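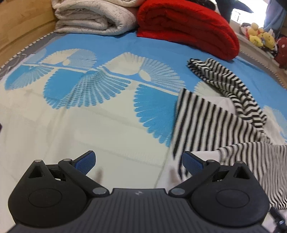 Mendoza Hall Robotics Studio, Undergraduate Projects, Spring Term

Sosten: finding a place to grab on crumpled clothes

Project report, team of three, software track

What we set out to do

Cloth is the best problem in robotics and we will argue with anyone about it. A mug looks like a mug from most sides. A shirt dropped on a bed has a new shape every time, and the part you want to hold might be under two other parts. Our project was the piece of software that looks at a view from the gripper and says "close here, at this angle." We named it Sosten. It doesn't fold anything on its own. It hands one grasp proposal to the planner, and the planner decides whether the arm can reach it.

We worked from recordings made with a hand-held gripper, where a person moves the tool around a bed and picks up clothes with it. The camera rides on the gripper, so the jaws are always in the view and the cloth is whatever is in front of them. That turned out to be super handy for us: the spot between the two pads is always in nearly the same place in the image, so when a person closes on the fabric we get the grasp label almost for free.

The data

We ended up with 97 recordings at 60 frames per second. A lot of it was on patterned bedding, and we loved that once we stopped being scared of it. Our first cloth detector was trained on plain gray tabletops and it had a terrible time with a bed. It saw the big blue fan shapes on the sheet and reported garments all over the place. It also marked the folded red blanket at the head of the bed as the top grasp candidate in a bunch of recordings, which is fair enough, it is a very grabbable blanket, but it wasn't the task.

We sorted and labeled everything in Cikell, the annotation tool the studio already runs. For each recording we marked three things: the frame where the jaws start to close, the outline of the garment in that frame, and whether the person went for an edge or for a ridge. Cikell has no idea what a video is, so we wrote an import script that pulls out single frames and keeps the time stamp in the file name. The script is 245 lines long and is the least glamorous code in the repo. It also got used every single day.

How Sosten works

There are three steps.

First, a mask. The gripper's own body takes up a big part of the view, so we cut it out with a fixed mask plus a small moving one for the fingers. The moving part follows the jaw opening. Before we added it, the network learned that the blue pads were the most interesting thing in the world.

Second, segmentation. We used Gamon, a small network from last year's team, and retrained it on our outlines. It gives every pixel a score for "garment" or "not garment." The fix for the printed sheet was to feed Gamon a short stack of frames where it used to get one. When the camera moves, a print on a flat sheet shifts the way a flat thing should, and a lump of fabric shifts differently. One of us tried this on a Wednesday night as a last idea before giving up on the bed data completely, and the masks cleaned up so much that we reran the whole validation set to be sure we hadn't mixed up the folders.

Third, grasp scoring. Inside the garment mask we look for ridges and free edges and rank them by height, by how well they line up with the jaws, and by how far the gripper would have to turn.

Stripes

The black-and-white striped knit gets its own section. We spent more time on it than on all the other clothes together.

In theory stripes are great. They bend over every fold, so they draw the shape of the cloth for you. Where they run in smooth curves the fabric is fairly smooth, and where they break into zigzags there's a fold or a peak. Our ridge finder picked up on that quickly.

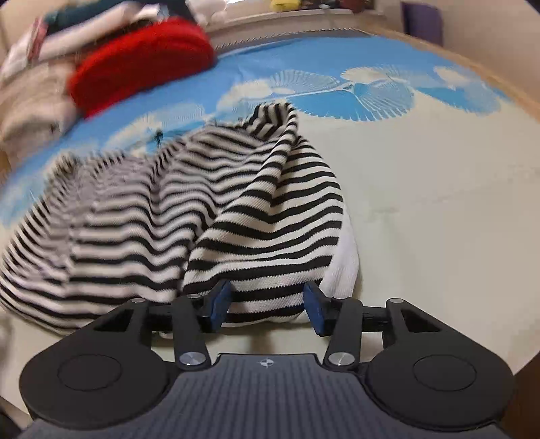 Figure 2. Striped knit in front of the open jaws. Ridge near the middle, motion blur toward the left.

The trouble is blur. When the camera or the cloth moves quickly, black and off-white smear into gray, and the zigzags can disappear or, worse, show up where there aren't any. Figure 2 has both kinds of stripe in one picture. On the right side you can follow single bands and even see the knit, and on the left they go soft and ripply. An early version of Sosten looked at views like this and put its top score way over in the rippled part, with the raised peak in second place. We groaned every time.

So we added a sharpness map. It's a plain local gradient measure, computed before anything else and smoothed over the last few frames. Any grasp candidate that sits in a soft area gets its score lowered until a sharper look at the same spot comes in. We first tried throwing out blurry frames entirely, and that was a mistake. Half of a frame can be useless while the other half is perfect, and we were tossing good views of the exact ridge we wanted.

The plain white strip along the side of the knit was a nice surprise. Gamon kept leaving it out of the mask at first, so the scorer thought the garment ended where the stripes ended. After we redrew those outlines it became one of the most reliable edges we have.

What still goes wrong

Two pieces of striped fabric touching each other are one garment as far as Sosten knows. We need either instance labels or a clever trick, and we have neither.

The fixed gripper mask has to be redone by hand whenever the camera mount shifts. A shift of 2 pixels is enough to leave a thin dark outline that the edge finder adores.

The scorer also knows nothing about what happens after the grasp. A ridge in the middle of a garment is easy to pinch and often a lousy start for folding. The edge-or-ridge labels are already in the data, so the next team could train on them right away, and we really hope they do.

Running it

The code, the Cikell import script and the retrained Gamon weights are on the studio server under sosten. Start with the replay tool. It steps through a recording and draws the mask, the sharpness map and the top candidates side by side, and it's a lot of fun to scrub through. Press B to hide the blur penalty and watch the candidates jump around.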